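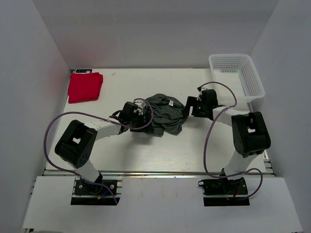
**Laundry folding** is the practice of arranging clean clothes and linens into flat, compact shapes for storage, sale or transport. It is done at home, in stores, in hotels and in commercial laundries.

## Methods

The most common way to fold a shirt is to lay it face down, bring both sleeves to the back, and fold the hem up to the collar. Pants are usually folded along the center crease and then in half or in thirds. Knitted items are folded more often than hung, as hangers can stretch the shoulders. 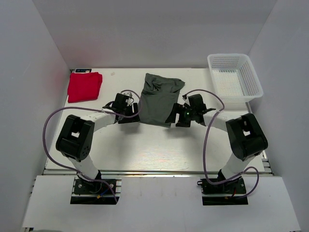

Fitted sheets are folded by tucking the four elastic corners into one another. Towels are folded in thirds where shelves are narrow.

## Commercial use

Stores often use a folding board so that every item in a stack has the same width. In Civar, the Trastden laundry opened with 10 workers and folded 619 pieces on its first day. Its manager, Maite Herrero, later wrote a short staff guide that set one standard fold for each type of garment.

## Storage

Folded clothes may be stacked flat or stood on edge in a drawer. Heavy items are normally placed at the bottom of a stack. Wool is often stored with cedar blocks. 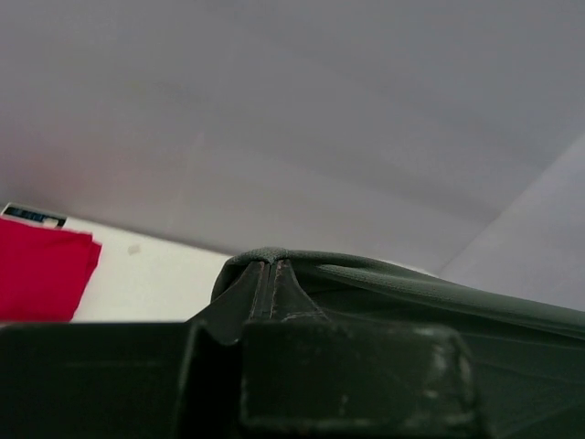
*Green fabric beside a white tabletop*

## See also

- Ironing
- Clothes hanger
- Linen closet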